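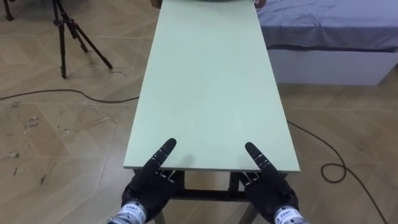
# Misach – fiche de données : tables longues et plans de travail étroits

Temps de lecture : 4 minutes

## Présentation

Misach est un corpus d'images consacré aux plateaux de table, constitué par l'atelier Bekine dans le cadre du programme Vedider sur l'aménagement des salles partagées. Il documente l'aspect des surfaces, leur teinte, l'état des chants et la façon dont la lumière s'y réfléchit. Le corpus comprend 2290 images fixes, réparties en 2 lots.

La présente fiche s'adresse aux services d'aménagement, aux établissements d'enseignement et aux équipes de recherche souhaitant consulter ou réutiliser les images. Elle accompagne toute copie du corpus et doit être conservée avec elle.

## Composition

- **Lot A – plateaux nus.** Tables longues et étroites, surfaces dégagées, teintes claires (vert pâle, gris, ivoire). Ce lot sert de référence pour la couleur et les reflets.
- **Lot B – plateaux occupés.** Les mêmes types de tables, avec papeterie, vaisselle ou petit outillage.

Un sous-ensemble de 200 images du lot A a fait l'objet d'une relecture complète par deux annotateurs travaillant séparément. Les désaccords ont été conservés dans le fichier `relecture.csv`, colonne `avis_2`.

## Annotations

Chaque image est accompagnée d'une notice comportant les champs suivants :

- `teinte` : nom de couleur choisi dans une liste fermée ;
- `brillance` : mat, satiné ou brillant ;
- `bord_avant` : uni, plus clair que le plateau, plus sombre que le plateau ;
- `occupation` : nu ou occupé ;
- `remarque` : texte libre, facultatif.

Le champ `teinte` décrit la couleur telle qu'elle apparaît à l'image et ne renvoie à aucun nuancier de fabricant. Un plateau vert menthe pâle est noté `vert_pale`, y compris lorsque son bord avant présente une bande plus claire. Cette bande est alors signalée dans le champ `bord_avant`, et un éventuel reflet dans `remarque`.

Le champ `occupation` ne prend en compte que les objets posés sur le plateau. Une main ou un doigt en appui sur la surface ne modifie pas la valeur `nu`.

La matière du plateau n'est pas annotée. Les essais conduits en décembre ont montré que les annotateurs ne s'accordaient pas sur ce point à partir des seules images, et le champ correspondant a été retiré.

## Organisation des fichiers

```
misach/
 lot_a/
 lot_b/
 notices/
 relecture.csv
 LISEZMOI.md
```

Les images sont rangées par dossiers de 500 au plus. Les notices portent le même nom que l'image à laquelle elles se rapportent, avec l'extension `.json`. L'encodage est UTF-8 pour l'ensemble des fichiers texte.

## Usages prévus

Le corpus a été conçu pour la comparaison de teintes entre mobiliers, la préparation de cahiers des charges et l'étude de l'encombrement des plans de travail. Il peut également servir à l'enseignement – notamment en atelier de design d'intérieur – sous réserve de mentionner la source.

Il ne convient pas à la mesure des dimensions. Les tables sont souvent photographiées depuis une extrémité, de sorte que leurs longs côtés se rapprochent avec la distance ; aucune mire n'a été placée sur les plateaux.

## Limites connues

Les teintes claires sont surreprésentées. Les plateaux ronds ou ovales sont absents. La balance des blancs n'a pas été harmonisée entre les lots, et un même vert peut donc paraître plus froid dans le lot B. Les reflets n'ont pas été retouchés.

## Conditions de réutilisation

La réutilisation est libre à des fins non commerciales. Toute autre demande doit être adressée à l'atelier Bekine, qui consulte la société Bunting lorsque la demande concerne du mobilier issu de son parc. Les copies modifiées doivent porter un autre nom que Misach et indiquer la nature des changements apportés.

Les erreurs de notice peuvent être signalées à tout moment, en précisant le nom du fichier, le champ concerné et la valeur proposée. Les corrections retenues sont intégrées à la version suivante.

Contact | © Atelier Bekine – programme Vedider | Haut de page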